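首页 归档 标签 关于 订阅

从布堆里取一件：提拉检验的做法和结果

2022年5月18日

上一篇写到布料分拣的数据格式，停在标签定义上没有讲完。这篇接着写方法本身，以及六周以来改过的几个地方。代码还在整理，暂时不放链接。

问题的表述很短：桌面上有一堆混在一起的织物，机械臂每次取出一件，放进旁边的容器，直到桌面清空。难点在“一件”这个词。刚性物体堆叠时，抓住一个通常就只带起一个，最多碰倒邻居。织物之间有摩擦，有袖口套领口，有扣子钩线，还有绳子。绳子是最麻烦的一类，它在深度图上几乎没有高度，在分割网络里经常被判成背景或者褶皱，但只要有一圈绕在衣物下面，提起来就是一整串。

项目内部的代号是 Arkadora，下文的数据集也用这个名字。抓取规划部分跑在 Stista 上，这是我们自己写的一层调度，负责相机、规划和控制之间的时间对齐，和这篇关系不大，只在讲延迟的时候会提到。

先说为什么不继续做纯视觉的抓取点预测。

去年 11 月的版本是一个标准流程：输入 RGB-D 图像，网络输出每个像素的抓取得分，取最高分，闭合，提起，移走。训练标签是抓取之后有没有拿到单件。这个版本在只有毛巾的堆上表现不错，换成衣物以后单件率下降，加入绳类之后下降得更多。检查失败样本，大部分抓取点本身没有明显错误，夹的位置是一个清楚的凸起褶皱，指尖也夹到了最上面那层。问题出在下面的连接关系，而连接关系在抓取之前的图像里多数看不到。给网络加数据有一点用，曲线很快就平了。

可见信息不够时，增加一次动作去获取信息，这个思路在交互感知里很早就有。我们做的只是把动作压缩到足够小，小到失败时可以原样放回去，不改变堆的结构。

具体步骤如下。

第一步，抓取点网络给出若干候选，按得分排序，相互距离过近的去掉。网络结构没有改动，沿用旧版权重微调。

第二步，取第一个候选，夹持，沿竖直方向提起 2 厘米，停住。

第三步，在停住的状态下拍一帧，与提起之前的一帧做稠密对应，得到一张位移图。机械臂遮挡的区域用运动学模型投影出掩膜，掩膜内不参与计算。

第四步，位移图送进一个小网络，输出三个量：单件概率、多件概率、牵连概率。多件指夹爪同时夹住了两层不同的织物；牵连指只夹住一件，但它拖着别的东西。

第五步，单件概率超过阈值就继续提起并移走。多件概率高就原路放下，换候选。牵连概率高则进入另一支，后面单独说。

提起高度试过几个值。太低时布料只是把褶皱拉直，堆内部没有传递任何位移，位移图几乎是空的。太高时下层已经被拖动，放下去之后堆的形状变了，前面算好的候选点全部作废，要重新拍照重新规划。2 厘米对我们手上这批织物合适，对厚毛衣偏小，对薄纱偏大。理想的做法是让高度自适应，比如监测腕部力矩，检测到斜率变化就停。这个做了一半，腕部力矩信号在这么小的载荷下噪声太大，薄布料的重量变化淹没在关节摩擦里，滤波之后又有延迟。目前固定高度。

稠密对应这一步花的时间最多。布料纹理分两类，一类有印花，对应很好做；另一类是纯色，尤其是白色，局部几乎没有特征，光流在大片区域内给出零或者随机值。第一版直接用通用光流模型，白色衣物上的位移图不可用。后来改为用深度图的法向量作附加通道。褶皱的明暗和法向是一致的，提起时褶皱会移动，法向通道能给出边缘处的约束，中间区域靠平滑项补。白布叠白布仍然是最差的情况，两件之间的边界在任何一个通道里都弱。

训练数据全部来自真机。仿真试过，布料仿真里摩擦系数和弯曲刚度可以随机化，但绳子和布之间的接触很难做到不穿模，生成的牵连样本和实际差别明显。用仿真预训练再微调，和直接用真机数据训练相比没有可测的差别，就去掉了。

数据集共 600 次提拉。每一次包含提起前后两帧 RGB-D、夹爪开度、腕部力矩序列，以及最终标签。其中 400 次用于训练，其余用于验证和调阈值。标签的获得方式是：提拉检验之后，不管网络判断如何，都继续提起到足够高度，由人看结果填写单件、多件或牵连。填写规则改过一次。最初把“带起后在半空中掉落”也算作单件，理由是最终夹爪里只剩一件。训练后发现网络对牵连非常乐观，回头看就是这条规则造成的。改为只要提起过程中有另一件离开桌面或者被拖动超过一个手掌的距离，就算牵连。已有样本重新看录像标了一遍。

测试用 60 个新堆，织物与训练集不重合，绳类的粗细也做了区分。每个堆只评估第一次取件，这样各堆之间相互独立，统计起来简单。整堆清空的测试另外做，样本少，这里只作定性说明。

对照有两个。一个是前面提到的纯视觉版本，抓到就走。另一个是“提拉加规则”，用位移图面积做判断，位移区域大于阈值就认为是多件。后者用来检验学习的那部分有没有必要。

结果按堆的类型分开说。

只有毛巾和方形布料的堆，三种方法差别不大，提拉检验略好，优势在误差范围内。这类堆里多件主要来自两层紧贴，夹爪指尖插得过深时一起夹住，提起后两层同步运动，从位移图上也分不出来。对此最有效的改动在机械侧，把指尖插入深度减小，多件就少了，代价是空抓增加。空抓的成本低，可以接受。

衣物堆里，提拉检验明显好于纯视觉。典型情况是袖子压在另一件下面。提起时袖子方向出现一条细长的位移带，末端没有收敛，网络对这个模式判断很稳。规则方法在这里误判多，大件衣物本身位移面积就大，单件也会被它拒绝，反复换候选直到候选用完。

含绳的堆里，三种方法的单件率都下降。纯视觉下降最多，提拉检验次之但仍然最好，规则方法介于两者之间。下降的主要原因是细绳。绳子处于松弛状态时，2 厘米的提起不足以拉紧它，位移图上没有任何信号，网络判断为单件，继续提高后绳子绷紧，另一件被拖走。这属于信息本身不存在，网络改结构没有用。

一个补救办法是把检验分成两级：第一级照旧，第二级在移走途中，高度更大时再看一次。第二级发现牵连时已经不能无损放回，但至少可以避免把两件一起放进容器。实现上第二级复用同一个网络，只是输入的参考帧换成第一级停住时的那一帧。没有重新训练，泛化得比预期好，原因没有深究，可能是位移图归一化之后尺度差别被消掉了。

下面说牵连分支。

判断为牵连时有三种处理：放下换候选；水平抖动；用第二只臂压住。放下换候选最简单，但如果牵连的两件正好在堆顶，换候选往往还是抓到同一对里的另一件，结果相同。水平抖动对袖子压住的情况有效，对绳子无效，绳圈越抖越紧的情况也见过。双臂压住最可靠，做法是根据位移图找到被带动区域的重心，第二只臂闭合夹爪，用指背轻压该处，第一只臂再缓慢提起。压力靠位置控制加柔性垫实现，没有力闭环。

双臂方案的问题在标定和避让。两臂基座各自固定，坐标系之间的外参每次搬动设备之后都要重做，误差在桌面远端会放大。避让用的是保守的分区：默认各占一侧，只有进入牵连分支时才允许第二只臂进入公共区域，并且第一只臂必须处于停住状态。这样规划简单，节拍变长。整堆测试中，时间的大头就在这里。

指尖换过两种。Sedis 的硅胶垫摩擦大，薄布一次就能带起，缺点是容易同时粘住下一层，多件比例偏高。Lüthi 的窄指尖表面较硬，夹褶皱时选择性更好，空抓多一些。最后的测试全部用窄指尖。两种指尖的数据没有混在一起训练，试过混合，位移图没有区别，但夹爪开度的分布不同，而开度是小网络的输入之一，混合之后需要加一个指示变量。为了省事没有做。

关于开度这个输入再说一句。开度反映夹住的厚度，理论上两层比一层厚，应当是很强的信号。实际消融下来作用有限。衣物有缝边、口袋、罗纹，一层的厚度变化已经覆盖了两层的范围。去掉开度，毛巾堆上结果略降，衣物堆上没有变化。

消融还做了几项，简单列在这里：

去掉法向通道：白色织物上退步明显，印花织物上无变化。

去掉力矩序列：无变化。后续版本会删掉这个输入，采集时仍然保留。

只用提起后一帧，不做差分：接近纯视觉版本，略好一点。略好的部分来自提起后被夹布料的轮廓更清楚。

把三分类改成二分类（单件与非单件）：单件率相同，但没法选择后续分支，整堆清空的时间变长。

阈值方面，单件概率的阈值直接决定速度和正确率的取舍。阈值高时拒绝多，候选很快用完，用完之后系统会重新拍照，对同一个堆再生成候选，得到的往往还是那几个点。为此加了一个记忆：被拒绝过的位置在后续几轮里降权，降权按距离衰减。堆发生明显变化时清空记忆，变化量用前后深度图的差判断。这个机制很朴素，但没有它系统会卡在白布叠白布的堆上不停地提起放下。

延迟也值得记一下。停住之后到得出判断之间，机械臂是静止的，布料却不一定静止。刚停下时下垂的部分还在摆，立即拍照会得到错误的位移。Stista 里加了一个等待条件：连续几帧之间差异低于门限才算稳定，门限之外还有一个最长等待时间。绳子的摆动衰减慢，经常触发最长等待。把绳子区域从稳定性判断里排除之后快了很多，但这又要求先把绳子分割出来，而绳子分割恰好是不可靠的。现在的折中是用稳健统计量，取差异的中位数，少量像素还在动不影响判断。

关于绳子分割，目前的方法是在彩色图上做细长结构检测，再用一个小网络筛掉缝线和印花。白绳落在浅色木桌面上，对比度够用；白绳落在白布上，基本检测不到。偏振相机据说对这种情况有帮助，没有试过。另一个想法是主动改变光照方向，用两盏侧灯轮流打光，绳子的影子会换边，褶皱的影子也会换边，但宽度不同。试拍过几组，肉眼看是可分的，还没有写成算法。

摆堆的方式对结果影响很大，这一点在复现别人的工作时体会更深。很多论文里的布堆是把织物逐件从高处丢下，这样得到的堆层次清楚，缠绕少。我们改为先在纸箱里翻搅，再整体倒在桌上，绳类和衣物一起倒。缠绕程度大幅增加，纯视觉版本在逐件丢下的堆上还能看，在倒出来的堆上就不行了。所以比较不同工作的单件率时，如果没有说明摆堆方法，数字没有多少可比性。我们打算把两种摆法都写进测试协议，分开报告。

倒堆也有自己的毛病。绳子会滑到堆外，散在台面上，一部分压在衣物下面，一部分露着。露着的绳子容易被抓取点网络忽略，因为训练时抓取点的标签几乎都落在凸起处。如果先把露在外面的绳子抽走，后面的牵连会少很多。这引出一个取件顺序的问题：最容易夹的点未必是最该先取的点。

目前顺序完全由抓取得分决定，没有考虑后效。试过一个简单的启发式，凡检测到绳端露出就优先抓绳端，沿水平方向慢拉。拉出来的时候效果很好，后面几次取件都变成普通衣物堆。拉不出来的时候会把堆拖散，有时带着衣物一起滑向桌沿。慢拉过程中也可以做同样的位移检验：水平拉一小段，看衣物区域有没有跟着动，跟着动就停。数据需要重新采集，竖直提拉训练出来的网络对水平位移判断不准，输出的牵连概率整体偏高，连空拉都会报警。

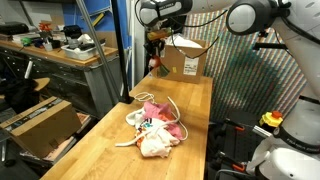 水平慢拉的采集方案暂定为：每次只拉绳类，绳端由人工指定，避免检测误差混进来；拉的方向取绳端切线方向，遇到桌沿时改为朝桌面中部。标签沿用三分类，多件这一类在绳子上基本不会出现，保留是为了网络输出层不用改。先采一小批看位移图的分布，再决定是单独训练还是把动作方向作为输入和竖直数据合在一起。我倾向于后者，方向向量旋转到统一坐标之后，竖直和水平的差别主要在重力项上，应该可以共享大部分特征，但没有实验支持。

绳结不在考虑范围内。已经打结的绳圈单靠拉是解不开的，遇到时系统应当放弃并把整串放到单独的位置，由人处理。现在没有“放弃”这个动作，候选用完就停机等人。这一项列在待办里，排在标定自动化后面。

数据格式和上一篇相比有两处改动：力矩序列的采样时间戳改为与相机同源；标签文件增加摆堆方式一栏。旧数据这一栏统一填“未知”，能从录像里确认的再补。

评论

访客甲：请问位移图是在图像平面上还是投影到三维之后算的？我们做类似的事情，图像平面上受视角影响很大，斜着看的时候提起 2 厘米和平移分不开。

博主回复：先在图像平面上做对应，再用两帧深度反投影成三维位移，送进网络的是三维的三个分量。深度缺失处填零并附一个有效掩膜。

洗衣房路人：规则方法换成位移区域的连通块个数会不会好一些？面积确实太粗了。

博主回复：试过，对噪声敏感，白布上连通块很碎。先做形态学处理可以好一点，仍不如小网络，没有写进正文。

访客乙：想问一下薄纱怎么处理，深度相机在上面基本是空洞。

博主回复：没有处理。测试集里没有透明或半透明的织物，这一点正文漏写了。

阿布：摆堆方式那一段同意。建议把翻搅的时间也固定下来，我们发现搅得久了绳子会全部沉到箱底，倒出来反而在最上面。

博主回复：有道理，我们现在是凭手感，下一批会记录时长。

访客丙：等数据集放出来，催一下。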